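Folding bench log, December, second half

Paper plane task, student project, two-arm cell. Carrying on from the last entry. The cell hasn't moved and the arms are still on the Gotness mounts. I re-zeroed both before starting because the left one had been reading low at the elbow. Red sheets again, as the wrist cameras pick up a crease in red better than in the pale blue we had in spring.

Aim for this block: get through the fold sequence from demonstration only, no scripted waypoints, and log where it goes wrong.

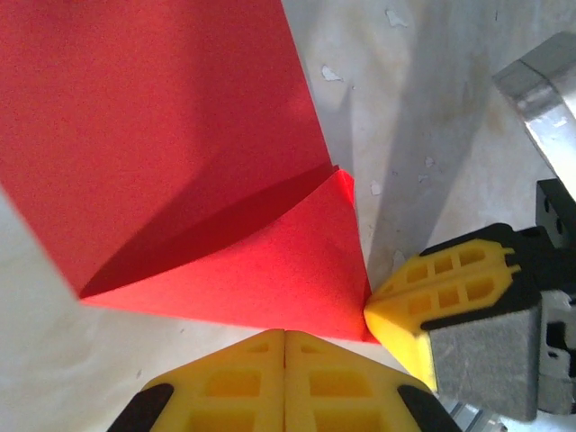
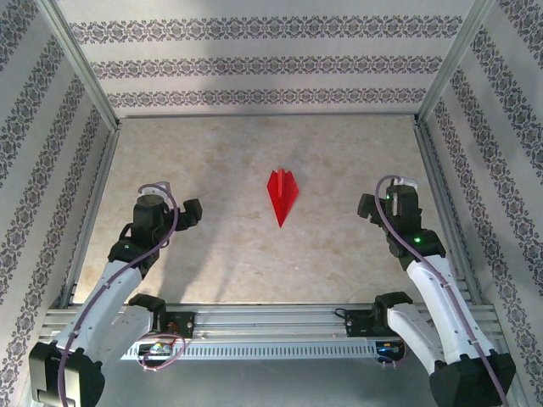
Why fold with two arms when one arm and a clamp could do it?
The clamp has to be moved for every fold, and each move shifts the sheet. With two arms, one can hold while the other creases, and they can swap jobs between folds. The cost is that somebody has to teach both arms at once, and the demonstrations take longer to get clean.

Data so far. We have 200 teleoperated demonstrations of the full sequence and 600 short ones covering only the first two folds. The recorder puts the lot at 2,879 segments after splitting at grip changes. I haven't checked the splitter on the newest batch. Last time it was cutting one fold in half whenever the operator paused, so somebody should look through a handful before we train on it.

Folds, as the notes have them:

First corner to centre. Fine most of the time. The policy wants to come in high and drop, and it's better if it slides in low along the table. I've re-recorded part of the set with the low approach.

Second corner. Worse than the first. The holding arm lets go early and the first flap opens up again. I tried adding a dwell of 5 tenths before release in the demonstrations and will see if it carries through.

Long sides to centre. Mostly a vision problem. Once both corners are over there is a lot of red on red and the wrist view loses the centre line. The overhead view still has it. I'd like to weight the overhead camera more in this stage, but that means retraining, and the Kemppainen workstation is booked by the other team until late afternoon.

Wings. Not attempted under the policy yet, teleop only. Pressing the last crease needs more force than I'm comfortable with at the current limit. I'm leaving the limit where it is.

Fingertips. The yellow pads from the Wumanon kit grip the paper well enough when they're clean. They pick up dust from the table and then the sheet slips. Wipe them with a damp cloth between runs, and no solvent please, as it made the old set go tacky. The printed spares are in the grey drawer under the bench along with the small hex keys.

Cables. Check the slack on both arms before starting teleop. I had the wrist run tight at full reach this morning and stopped to re-clip it. Leave a loop at the elbow, a hand's width is plenty.

Paper. We're nearly through the Erkerau ream. Whoever orders next, get the same weight. The heavier stock in the cupboard looks the same colour but springs back after creasing and all the demonstrations would be wrong for it. I've written HEAVY on that packet in marker.

Things I changed today:
Re-zeroed both arms.
Dropped the gripper closing speed one step on the right arm.
Renamed the recording folders so the short demonstrations sort separately.
Put the old calibration file in the archive folder — don't load it, the offsets are for the previous mounts.

Still to do:
Spot check the splitter.
Retrain with the low approach included, overnight if the workstation is free.
Ask about a second foot pedal. Pausing one arm with the keyboard while holding the other is awkward.
Write up the camera weighting idea properly for the project report, with a diagram of the third stage.

Arms parked and powered down at 5.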